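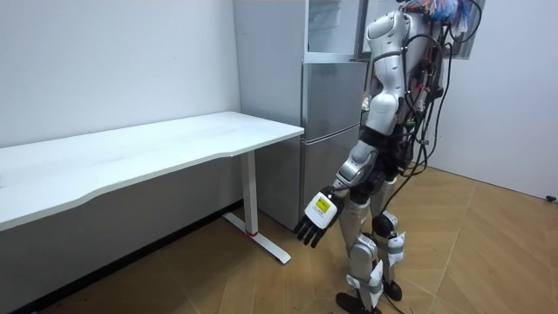

4. Playing the Game in the Classroom

4.1 Setting and preparation

The board game Urkau was used in nine classes at the lower secondary level, with 190 students in total. In the game, each table of students represents a valley, and each student has the role of one village in this valley. The villages share a river, and every round they must decide how much water to take for their fields and how much to leave for those who live downstream. There is no single winner. At the end the valley is judged as a whole, but each village also keeps its own score, and this double system was the source of most discussions that we observed.

The teachers received the rule book in March, before the start of the unit. Two of them, Orlando Condori and Jhair Palomino, had used an earlier version of the game with their own students, and they helped us to shorten the rules. The old version had a trading phase between villages with small wooden coins. It was removed, as it took almost half of the lesson and the younger students lost the thread of the story. In its place we introduced the letter phase, where each village writes one short message to another village and must wait until the next round for the answer.

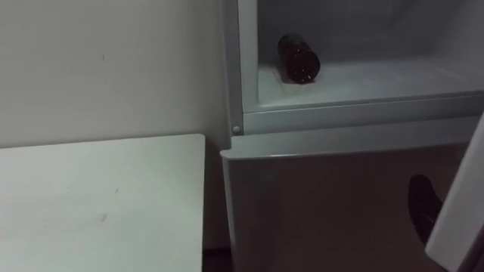
Figure 3. Table and refrigerator.

4.2 Structure of the sessions

Every class played up to four sessions. A session started with the reading of the situation card, for example a dry season or a broken canal. After this the students had ten minutes to talk inside their valley, and then the letters were written. The teacher collected the letters and gave them out at the beginning of the following round. During the talk the teacher was asked not to give advice, even when a valley was making a decision that would clearly damage it later. Several teachers told us that this was the most difficult part of their work.

The last part of each session was a guided talk with the whole class. We offered three opening questions in the teacher booklet, but the teachers were free to use their own. Condori usually began by asking which letter had been the hardest to write. Palomino preferred to let the students read one letter aloud, with permission of the writer, and the class tried to guess what the village wanted to obtain with it.

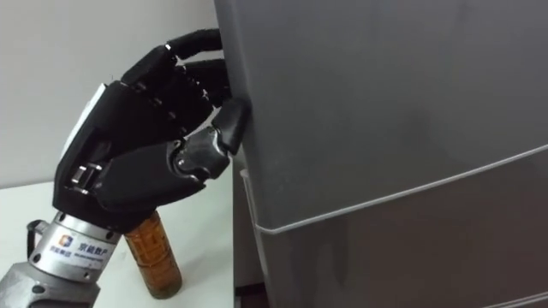
Rocío Chambi

4.3 Analysis of the letters

The 415 letters were read by two coders, Fredy Quispe and Renji Tanabe. First, each coder read the letters of one class and wrote down the types of argument that appeared. The two lists were compared and joined into a common guide, which separates a letter into request, promise, threat, explanation and apology. A letter could receive more than one code. When the coders did not agree, they discussed the letter together with the situation card of that round, and if there was still no agreement the letter was marked as open.

In the first session the requests were dominant. Many letters were only one line, such as "Give us water, please," with no reason for the other village to accept. From the second session we found more explanations, and the students began to mention facts about the neighbor, for instance that its field was already full. Promises also became more common, although a part of them was not kept. A broken promise was usually remembered for a long time, and in one class it was still mentioned in the closing talk by students of a different valley.

Threats did not disappear. In the classes where the river was low from the beginning, they stayed frequent until the end. We do not read this as a failure of the game, but it shows that the starting situation has a strong effect, and this should be considered when the results of different classes are compared.
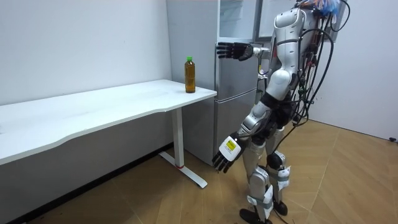
Figure 4. Robot with one arm extended toward the refrigerator.

4.4 Remarks from the teachers

After the unit, the teachers filled in a short form with open questions. They wrote mostly about time. The setting up of the board was slow in rooms where the tables could not be moved, and one teacher solved this by drawing the river on the blackboard and using magnets. Two teachers asked for a version with fewer villages, to be used when some students are absent. A question that remains is the participation of the quiet students. They wrote letters as the others did, but in the talk inside the valley they often accepted the decision of the first speaker. In the next version of the rules, the order of speaking will change in each round.

Contact the authors | Copyright remains with the authors | Back to top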